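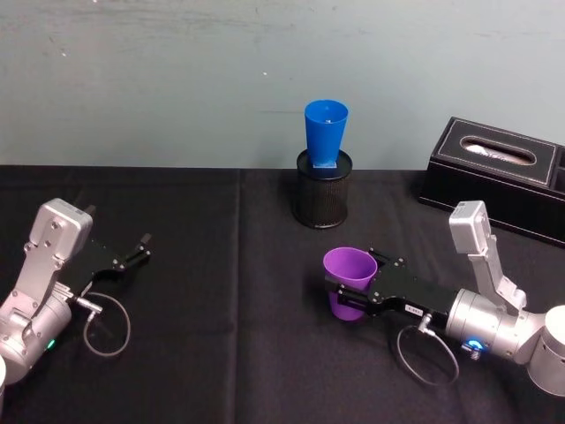

1/ Notes on how the Skesstead jubilee beacon rota was put together, as a few people asked after the February meeting. Mostly timings and paperwork.

2/ The chain has 16 sites. Each must be in line of sight of the one before it. Bonevach Hill to the church tower fails on that test since the limes grew up, so the tower now takes its signal from the water works.

3/ Lighting order is fixed by the county office. We set only the local interval, which is 4 minutes. Ntombi Maluleke asked for two. The braziers take longer than that to catch in wind.

4/ Gas or wood: gas at the school field and the quay, wood elsewhere. Wood sites need a cleared radius and a written note from the landowner. Mandla Hlongwane holds the notes.

5/ The loyal toast comes before the anthem. The 1977 programme has it the other way round, and that is the version most people remember. The band has been sent the new order.

6/ Street party closures are a separate form. Charalambos Margaritis has it. Fandirar Lane cannot be closed while the bus is diverted along it.

7/ Commemorative mugs: 300 ordered, 200 of them for the primary school. The rest go to residents over eighty first, then on request.

8/ Correction to 3/: the interval runs from the previous site being lit, and the clock time on the printed sheet is for the first site only. Thanks to Ye-ji Jin.

9/ Revised sheet goes up in the library porch by noon tomorrow.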